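The long wait for a cheaper kilowatt

Drive the 17 kilometres from Fernley to Drundidow on a still winter morning and you'll pass more solar panels than sheep, which is a strange thing to say about a district that once thought of very little besides wool. The panels have done well by the town, and the town has been good to them. What neither has quite worked out yet is what to do at teatime, when the sun drops behind the range and every heater in the valley comes on at once.

That is where the Khoo battery comes in — or will, if the connection agreement is signed in June. Ginder, the small retailer that buys most of the valley's daytime power, has offered to lease a share of the storage and pass the evening savings on to the 304 households already signed up.

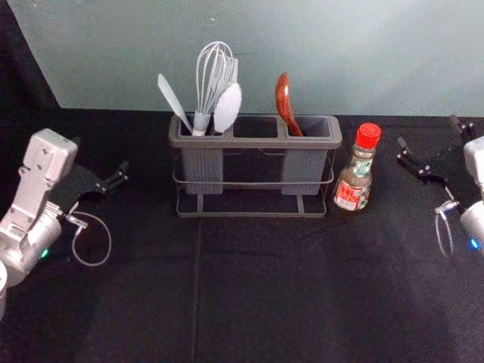
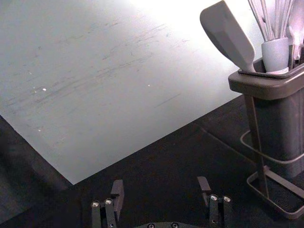 Will households without solar panels get the cheaper evening rate?
Anyone on a Ginder plan inside the Drundidow supply area can join, panels or no panels, and renters are welcome too. You'll need a smart meter, and the rate applies from the first full billing period after you sign.

It's a modest sort of scheme, and I must say I'm rather fond of it for that. The battery will cover 2 hours of the evening peak, and the rest of the night's power will still come up the old line from the coast, as it has for as long as most of us have been paying the bills.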